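Household Water Use in Cullasley Hall
Student project report
Feb 9, 2024

Background

Cullasley Hall is a student residence with 40 apartments. Water is included in the rent, so residents never see a bill and most have no idea how much they use. Our group wanted to find out where the water goes in a normal week, and whether cheap changes could bring the total down.

We started with toilets. An older toilet can use more than twice as much water per flush as a newer one, and a worn flapper can leak all day without making a sound.
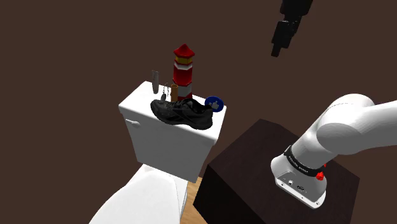

We asked every apartment to keep a paper log for one week. Residents wrote down each flush, shower and load of dishes. We got 16 usable logs back. The others were blank, lost or filled in for only a day or two.

Method

Flushes were multiplied by the tank volume printed inside each tank. Showers were timed by the residents, and we measured the flow with a bucket and a stopwatch. Kitchen use was the hardest part - people run the faucet for a few seconds at a time and forget to write it down.

All entries went into a spreadsheet we named Galley. It held 1179 rows after we removed duplicates. Two of us checked the rows against the paper logs separately and fixed the ones that did not match. 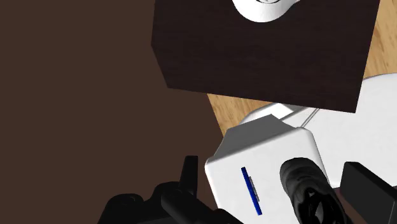

Results

Showers were the largest use in most apartments, followed by toilets. In three apartments the toilet came first, and in two of those the dye test showed a leaking flapper. Kitchen use was low on paper, but we think the real number is higher.

Limits

The logs came from people who chose to take part, and they may be more careful than their neighbors. We also covered only one week in winter. A second round in August would show whether summer showers change the picture.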